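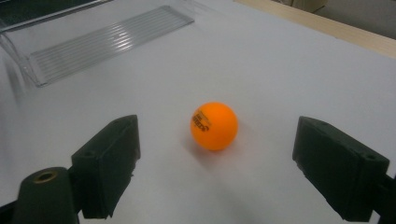 Figure 1. Hand-held gripper with the dark block fingers open on either side of the table tennis ball.

Gripper comparison, progress report for May
Prepared for the Herkar equipment fund

Work this month

We finished the first round with the Flarov hand-held gripper and started setting up the Diden, which will go through the same tasks. Both tools are being tried with the same block fingers for now so that we are comparing the mechanism and the camera view. Finger shape comes later.

The ball task is the one we have spent the most time on. The operator brings the open fingers down over a table tennis ball on a bare part of the white tabletop, closes, lifts, and sets it down on the clear ridged tray. We ran 50 trials with the Flarov and 57 with the Diden. The extra seven on the Diden were repeats after we changed the trigger spring, and we have kept them separate in the log.

Results so far

The Flarov holds the ball well once it is centered. Most misses came from one finger touching first and pushing the ball away before the other closed. The Diden closes more evenly but its trigger is stiff, and two operators asked for breaks after 30 trials. The softer spring helped with that. We do not yet have enough trials on it to say whether it costs any grip force.

Camera placement on the Flarov is good. Both fingers stay in view at the bottom of the picture and the ball is easy to see between them. On the Diden we had to move the mount twice, and the second position is still lower than we would like.

Finger pads

We will recut the pads before the next round. The edges are ragged low down on at least one finger. New pad material is on order from Fu.

Budget

Spending this month was within plan. We are asking to move $2,000 from travel to parts to cover the pads, a second Diden mount and spare springs. No change to the total.

Next month

Finish the Diden ball trials with the soft spring. Start the cup and cable tasks on both grippers. Send the combined log with the June report.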